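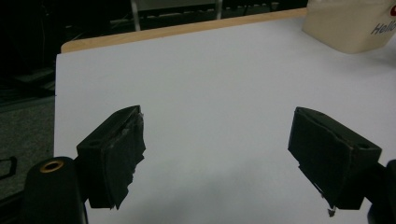
Notes from the Slow Lane: my hands, my meds, and a very long February

Hi again, friends! It's me, back in your inbox with tea next to the keyboard and one wrist splint on (the ugly beige one, the pretty one is in the wash). For anyone who just joined us, I've had rheumatoid arthritis for long enough that I no longer remember what it felt like to open a pickle jar without planning ahead. I write this from Skanus, where February goes on forever and the cold gets right into the knuckles.

A lot of you wrote back after my last letter asking how the new medication is going. Short version: slowly! My rheumatologist warned me it could take a few months to do much, and I'm in the middle of that stretch where you keep poking at your own joints to see if anything has changed. Some mornings I can make a fist by eight. Some mornings it's closer to ten and I'm typing with two fingers and a bad attitude. I've been writing down the time every day in a little notebook, and my doctor loved it. She flipped through the whole thing at my appointment and we ended up talking about mornings for most of the visit, when usually I forget half of what I meant to say and remember it in the parking lot.

Speaking of appointments, I finally went back to hand therapy. I'd been putting it off for ages (I had a whole drawer of excuses) and I wish I'd gone sooner. My therapist has me doing 4 gentle exercises, nothing heroic, mostly bending and spreading the fingers after a warm soak. She also watched me chop a carrot, which was humbling. I had been squeezing the knife like it owed me money. We talked about fatter handles, and about sliding pans along the counter and using two hands for the kettle, even when I feel fine. Especially when I feel fine, she said, and gave me a look.

Please don't copy my routine, by the way. Your joints are yours, and what suits me during a quiet week might be all wrong for you in a flare. Ask your own people first!

Now, the Rarkmont meetup. What an evening! I was expecting a handful of us and some store-bought cookies, and we had to go find more chairs. Elba Lagos talked about going back to work part time after her diagnosis, and how she told her boss, and the conversation afterward went on until they started turning out the lights. I loved what she said about asking for one change at a time. She started with a later start to her day, and only brought up the keyboard once that had settled. I've been chewing on that all week, mostly when I'm about to send somebody a list of complaints.

A few of you asked if this letter could get longer or come more often. I'd love to, but 2,000 words in one sitting is a sore thumb and a nap for me, so let's stay as we are. I have been trying dictation and it thinks "methotrexate" is "meadow tracks eight," which I've decided is a lovely name for a walking trail.

Next time: sleep, or the lack of it, and what to do about sore shoulders at three in the morning. If you have a pillow arrangement that works, hit reply and tell me every detail. I read everything, even when I'm slow to answer.

Warm hands, everybody!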